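Section 6: Looking after the Vidmar work table

Written by Melur Liew for the Gritthorpe handbook. Last changed Apr 9, 2016.

6.1 Before you start

The Vidmar table comes with a bare top. It marks easily, and glue or paint left overnight will lift the surface when it is scraped off. Keep the top covered at all times, even for light jobs.

You will need a roll of brown paper, masking tape, a pair of scissors, a soft cloth and a dry hand brush. Paper from the Dodard roll holder on the end wall is the right width for the table and does not need trimming along the sides.
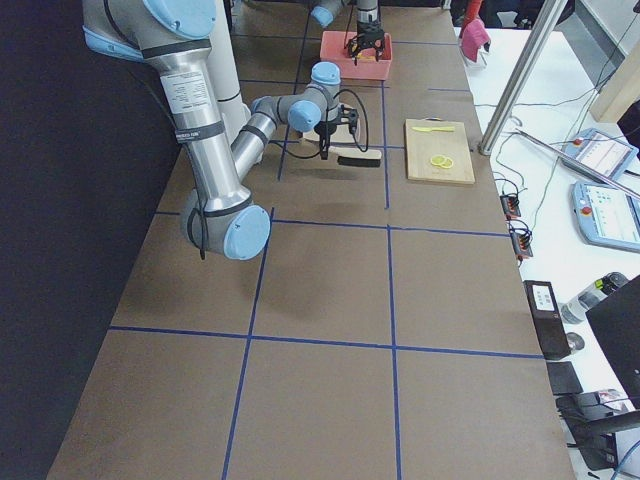 2 min read

6.2 Covering the table

1. Clear the top and sweep it with the dry brush. Work from the back towards you.

2. Wipe the top with a damp cloth and leave it for 11 minutes. Paper laid on a damp top will wrinkle.

3. Pull out enough paper to hang over both ends by a hand's width, then cut it.

4. Tape one end under the table. Smooth the paper towards the other end with the flat of your hand and tape that end as well.

5. Tape the long sides at the middle and the corners. Do not tape on the upper face, where the edge of the tape will catch on your work.

Note: If the paper tears, change the whole sheet. A patch leaves a ridge - it will show through thin card and soft materials.

Caution: Never cut with a knife directly on the paper. Use a cutting mat.

6.3 Cleaning between jobs

1. Brush off dust and scraps with light strokes. Pressing hard pushes grit through the paper and into the top.

2. Tap the brush out over the bin.

3. Lift wet spills with the cloth. Do not rub.

4. Hang the brush up by its handle, or lay it on its side if it has none. Bristles left standing under their own weight will bend.

6.4 Levelling the feet

Check the feet each June and whenever the table has been moved. Turn a foot clockwise to raise that corner. Do not unscrew any foot by more than 2 full turns - past that point the thread no longer holds the load. If the table still rocks, use the Fina packing pads, part number 1461, kept in the drawer with the spare tape.

Caution: Two people are needed to lift the table. Do not drag it.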